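The Table by the Door

Parvaneh Talebi moved into her apartment in May with two suitcases, a folding chair and no plan for her keys. For the first few weeks they lived on the windowsill, in the bathroom, and once inside a bag of rice. She missed a train looking for them.

"I'm a tidy person," she says. "I just never had a place where the day was supposed to end."

The place she settled on is a table near the front door. It came from Wollex, a secondhand shop that takes up the ground floor of an old printing works, and she paid $20 for it because one leg was shorter than the others. A felt pad fixed that. She left the top as it was.

Entryway furniture is a crowded field. Stores sell benches with cubbies, benches with drawers, mirrors with hooks and hooks with mirrors. The Cleklow catalog has 12 pages of it this year, and the largest unit, with a seat and two closed cabinets, costs $451. Talebi looked at that one for a long time. Her hallway would have held it, but the door would have opened only halfway.

Ülle Kuusk has been fitting out small apartments for most of her working life, and she talks people out of the big unit whenever she can. Her argument is simple. Closed storage near a door fills up with things that have no business near a door, such as old chargers, paint samples and the manual for a dishwasher two apartments ago. An open surface fills up too, but you see it happening and you clear it.

Her own rule is a table, something to drop things into and something to hang things from. She doesn't much care what they look like as long as both can be used with one hand, with the other still holding a bag.
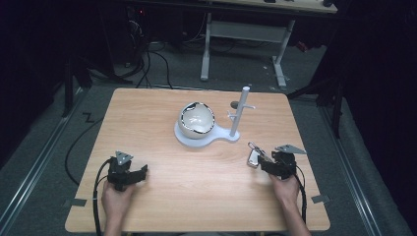 The bowl is where most people go wrong, Kuusk says. They buy a wide, shallow dish because it looks good in the store, and within a week it holds coins, receipts, a lip balm and a dead battery. She prefers something rounder and deeper, with an opening large enough for a hand. A round bowl hides what is in it from across the room. It also has a limit. When it is full, it is full, and the receipts have to go somewhere else.

Small pegs do a different job. They are for the things you want to see: keys, a pass on a loop, the thin bracelet you take off before washing the dishes. Kuusk tells clients to leave at least one peg free. A rack with every peg taken gets doubled up, and then the bottom item is the one you need.

Color is a matter of taste, but she leans toward white pieces on pale wood. Dark things left on them stand out, and so does dust, which she counts as a good thing.

Height matters more than most buyers expect. A stand that is too tall gets knocked by sleeves. One that is too light tips when you pull a key off it, so she looks for a flat base that reaches well out to one side, and if the bowl can rest on that base, so much the better. The weight of whatever is in the bowl helps hold the stand still.

She has tried most of what is on the market. The Stirari stands are well made, but she finds the pegs too short for a key ring with more than three keys. Vik makes a longer peg and a thinner post, and she has seen two of those lean over time. For a client with four children she skipped stands altogether and put a row of screws in the wall.

Talebi's version took a few evenings to get right. She first put the table against the wall on the left, where she passed it with her bag arm and never used it. Moving it to the right side – the side her free hand is on when she comes in – changed that the same day. Mail is the one thing she hasn't solved. It still goes to the kitchen, where it sits next to the toaster until Sunday.

The folding chair is in the hallway now, too. She sits on it to take off her boots.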